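## Bench notes: two fingers against five

Fenna De Bruijn has wanted a proper hand on the bench since before I started here, and in October she got one. The Skamach now lives on the right arm, with all its knuckles. The left arm keeps the Barkora two-finger gripper, a thing with the elegance of a bulldog clip and, so far, rather better attendance.

The plan was a fair comparison. Same table, same camera up on the head, same operator, 80 picks per side. Halldóra Vestergaard drew up the object list and banned anything we'd already practised on, which ruled out the foam cubes and put an end to several promising careers. In came crockery, clear plastic and soft toys. Each pick is scored on whether the thing leaves the table, gets to where it was meant to go and is let go of on purpose. Anselmo Meireles asked for that last criterion after watching me score an earlier round with what he called generosity.

Soft toys are where I expected the two-finger to embarrass itself. A plush has no edges to speak of and every grasp planner I've met wants edges. What the Barkora does is shut on a fistful of fluff and carry on, with no opinion about where the middle might be.

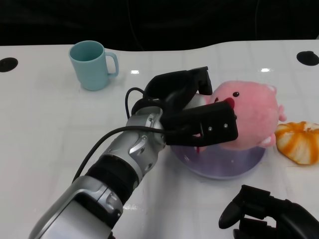 The force setting matters more than the approach angle, and I'd have bet the other way. At 20 newtons it holds a plush well enough to swing it across the table. At the factory default it holds it like a grudge, and Alaric Hutchins would like it known that he paid for those toys himself.

Clear plates are another matter. The depth camera regards them as a rumour. Put something fuzzy on top and it finds the fuzzy thing nicely, then plans a path for the lower finger straight through the plate. Ognjen Vidmar's fix was to tell the planner the table is 4 mm higher than it is, a lie we've agreed to keep in the config file with a comment apologising for it. Gloss is the other nuisance. The white top throws the ceiling lights back at the camera, and on a bad run a highlight gets its own bounding box and a pick attempt.

As for the Skamach, it's lovely to watch. It also needs recalibrating each morning, and the thumb has a habit of arriving before the rest of the committee. When it gets a wrap on a mug it's the better tool by a mile, and it can manage a handle, where the two-finger just grabs the rim and hopes. We haven't got through its full set yet, so I'm keeping the scores in the drawer until both columns are filled.

Money, for those who read these notes only for that bit: the spare finger pads for the hand were quoted at $3,000. The pads on the Barkora come off with two screws and we cut our own from rubber sheet.

Next up is swapping the controller over to the Georgiou box and running the plush set again with nothing else changed. Bring soft objects, ideally in colours that aren't white, and leave them in the tub by the door. Labelled, please, if you want them back in their original shape.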